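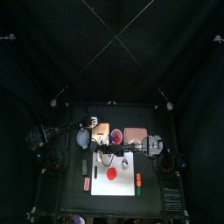

Belmiro Mendes had told the shift lead on Saturday that the gripper was closed, that the screen said it was closed, and that he had gone by the screen. The log for the cell agreed with him. For 9 seconds after the stop was pressed, every line of it read "gripper closed, holding".

By then the cup was on the floor.

Nothing about it was dramatic. The cell at Workavar's shop in Sorkovo has two arms working over one dark table, and they spend their days picking up the kind of thing you find in a kitchen drawer or a craft box: a bowl, a cutting board, a sponge, a marker. The work is slow. The arms pass close to each other over a big white board in the middle, and software called Pleda decides which one goes first.

That afternoon Pleda sent the right arm across to lift a cup. Halfway over, Mendes saw the forearm cables drag on the edge of the table and hit the stop. The arm halted, as it should have. The fingers opened, which they should not have done. The cup dropped, rolled and went over the side.

A dropped cup is a nuisance. The trouble was that Workavar had been telling its customers the gripper would hold its load through a stop. Several of them planned to use it around glass.

The company pulled the records from its test cells and went back through 1,746 stops. Most were ordinary pauses at the end of a job, with nothing in the fingers. In 987 of them the gripper was carrying something. The software had recorded a good hold in every one, and for a while that looked like proof that Saturday was a one-off.

It wasn't proof of anything. Pleda did not measure the fingers after a stop. It repeated the last reading it had. If the fingers let go a moment later, the log carried on saying they were closed, and so did the screen.

The opening itself came down to wiring. Jibrin, the contractor that fitted out the cell, had replaced a worn cable on the right arm in February. The new one was a little shorter and ran tighter at the wrist. When the arm stopped hard with the forearm stretched out, the connector could shift enough to cut power to the gripper, and a light spring inside pushed the fingers apart.

The spring is there on purpose. It is meant to let a person get a hand free if the power fails. The manual covers it on one page and covers holding through a stop on another, and the two pages don't mention each other.

Workavar's engineers repeated the stop 500 times on a bench with the short cable. They got the fault only when the arm was near full reach, and not every time then. With a longer cable and a clamp at the wrist they did not get it at all.

The clamp has gone on both arms. The software now shows "unknown" when it has no fresh reading from the fingers, and the operator has to look at the gripper and confirm before the job can restart. That adds time to each stop, and some of the operators have complained about it.

The sales sheet has been changed as well. The line about holding a load through a stop is gone. Customers who bought before the change have been sent a letter asking them to check the cable length at the wrist and to keep glass off the table until they have.

Mendes is back on the same cell. The stop button has been moved closer to his chair, which he had asked for before any of this, and Jibrin is due in again to look at the cables on the left side.

Home News Features Workplace Letters Subscribe Contact us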